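Ketchup: fridge or cupboard?

Kuster
04/09/2020
My mum kept ketchup in the cupboard all her life and none of us were ever ill. My other half wants it in the fridge. The label says to refrigerate after opening. Who is right?

Dukudex
Fridge. It's printed on the bottle, so I don't see what there is to argue about.

Eraten
Cupboard. Cold sauce on hot chips is horrible. Cafes leave it out all day and get through it fast enough.

Dukudex
A cafe empties a bottle in a day or two. Mine lasts around 6 weeks — not the same thing.

Cemoma
Depends on the brand. The low sugar ones go off sooner, I had one go fizzy in August. Ours stays out on the table till everyone's finished, then back in the fridge door.

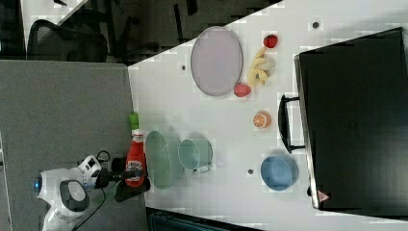
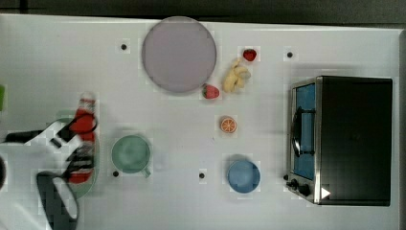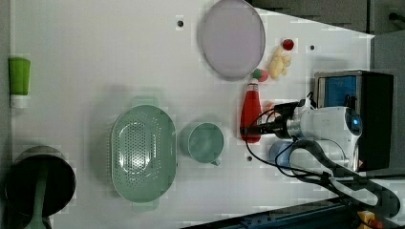
Ketchup in the first and last, toy fruit in the second and third.

Eraten
Fizzy? Never had that and I've left it out for years. Was the lid on properly?

Cemoma
Lid was on. It was next to the cooker though, so maybe too warm.

Kuster
Ours is next to the cooker as well. I'll move it to the fridge for now. What about brown sauce?

Dukudex
Read the label.

Eraten
Cupboard.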